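Clastgate Tenants' Association
Minutes of the general meeting, February 10, 2018 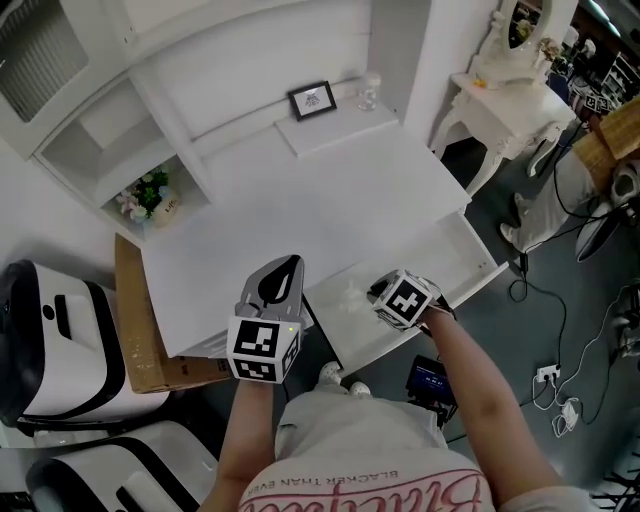
1. Opening and apologies

Andor Vörös chaired. The meeting opened at 7 p.m. in the ground floor room. Apologies were received from the two upper flats in the east block. The minutes of the last meeting were read and accepted with one correction: the bike rack is on the north side, not the south.

2. Heating

The boiler in the west block went out twice in January. Thoroddsen replaced the pump and sent a bill for $2,165. The landlord has agreed to pay all of it, but wants the old pump kept until its insurer has seen it. It is in the meter room - please do not move it.

Residents on the top floor said the radiators are still slow in the mornings. Andor will ask Thoroddsen to check the timer.

3. Laundry room

Dryer 2 is out of order again. Zekia quoted for a repair and for a replacement. After some discussion the meeting voted for the replacement. One member voted against and asked for that to be recorded, as the last repair was still under warranty.

The sign-up sheet stays on the door. Slots not used within 15 minutes may be taken by the next person.

4. Trash and recycling

Plestex will change its pickup time to 7 a.m. starting in April. Bins need to be out the night before. The lid on the blue bin by the gate is cracked and Plestex has been told.

5. Dues

Dues stay at $50 a year. Almost 50 households have paid. Reminders will go under doors next week.

6. Other business

A question was raised about dogs in the courtyard. Carried over to the next meeting.
The hall light by the mailboxes flickers. Andor to report.

Next meeting in April, date to be posted by the mailboxes.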